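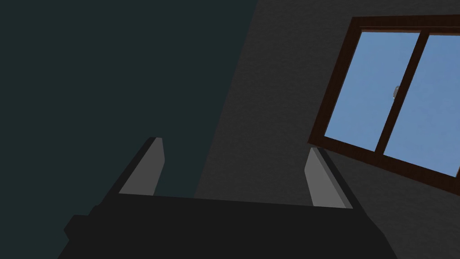 Gilles Chevalier wrote to us in January that he had read the whole visitor handbook twice and still didn't know whether he could bring his neighbor a birthday card at the Dridley detention center. It was a fair complaint, and most of the answers on this page started with his letter.

Frequently Asked Questions for New Visitors
Divero Visitor Network

Do I need to know someone inside before I can visit?

No, and please don't let that hold you back! Plenty of people who write to us have never met anyone in detention. If you would like to be matched with someone who has asked for a visitor, fill in our matching form and Štefánia Říha will write back to you. She tries to pair people by language first, then by how far you have to travel.

What do I need to bring?

A government-issued photo ID that hasn't expired, and the full name of the person you are visiting, spelled the way it is on their paperwork (this trips up a lot of us the first time, so do ask us to check it). Leave your phone, bag and smartwatch in the car or in a locker. Lockers at Dridley take quarters only.

Can I bring a card, a book or food?

Cards and books have to go by mail. Paperbacks should come straight from a bookstore, and cards should be plain - no glitter, no stickers, nothing that plays music. Food can't be brought in at all, I'm sorry to say. Mail goes to the person's full name, care of P.O. Box 1111, Ibarra.

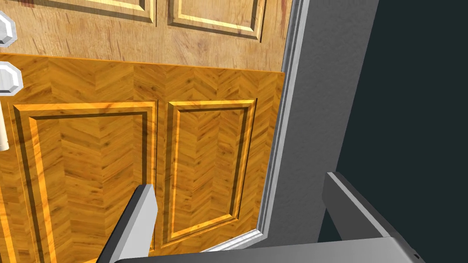 How long does a visit last?

One hour at Dridley, though you should set aside a good part of the afternoon, what with signing in and waiting to be called. Visiting starts at 2 p.m. and the desk stops taking names well before the end, so early is better than late.

May I bring my children?

Yes. Anyone under 18 has to come with a parent or guardian, and we suggest bringing a copy of the birth certificate. The waiting room can feel long for little ones, so have a few stories ready to tell.

I don't speak the person's language. Is that a problem?

Much less than you'd think. A smile and some patience go a long way, and we can send you a sheet of everyday phrases in several languages before you go.

Can you help with a legal case?

We can't give legal advice, but we keep a list of free and low-cost immigration attorneys and are always glad to mail or email it. Families can also ask us about the Zurnotik travel fund, which pays up to $80 per trip toward gas or bus fare. Keep your receipts and send them in with the claim form.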